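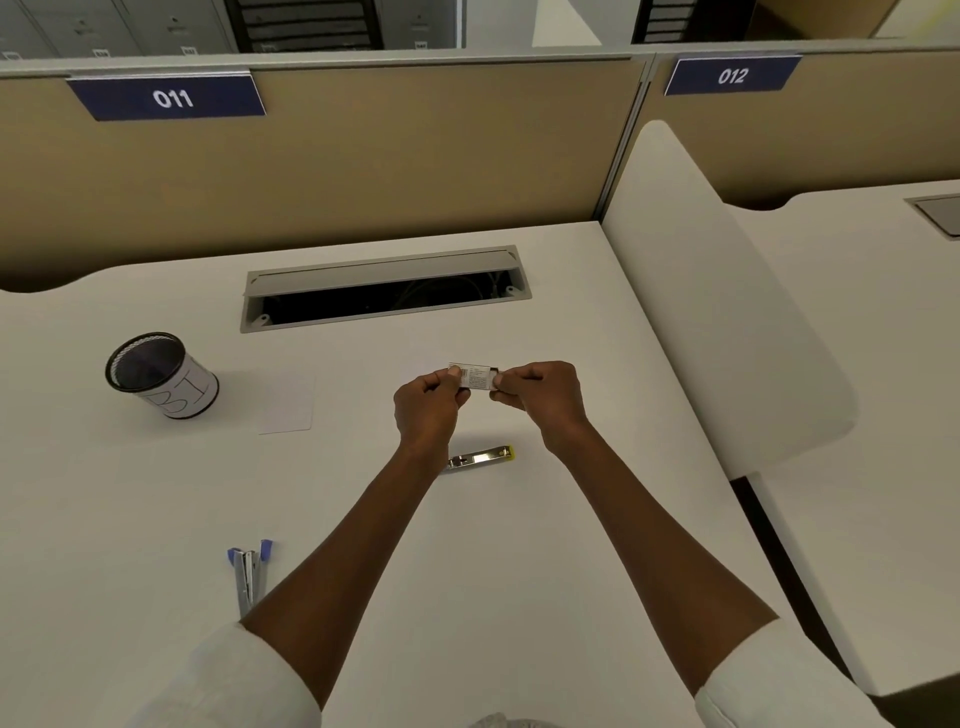 2 min read

Budget for automating small office jobs – where do I start?
Posted by zurkau_bench

We have 12 desks here, and a lot of the day goes on small stuff: labels, barcodes, staplers, pens. I'd love to try a robot arm on one desk next year! I have 3000 dollars to plan with. Would you spend it all on the arm, or hold some back? Our desks are plain white with the cable tray set into the back half, if that matters for mounting.

deskside_dulden
Hold some back, definitely. I put everything into the arm on my first try and then had no money for a gripper that could pick up a flat label. Small flat things are hard! Get quotes for the gripper, a barcode reader and a clamp mount before you even look at arms. Measure how far the cable tray lid tips back when it's open, too, and keep the base clear of it. I also set aside 100 dollars for spare fingertips and used every cent – the rubber wears fast on card stock.

mk_wudedbridge
just buy used

tapeandlabels
Used is fine if the controller comes with it, ask first. I'd also spend a week writing down which jobs come up most. We picked 4 and priced only those, and it made the whole plan so much easier to get approved. Ours went in as "Project Bang" (not my choice of name) and the training hours were a bigger line than the mount and the reader together. Have fun with it, and post what you end up ordering!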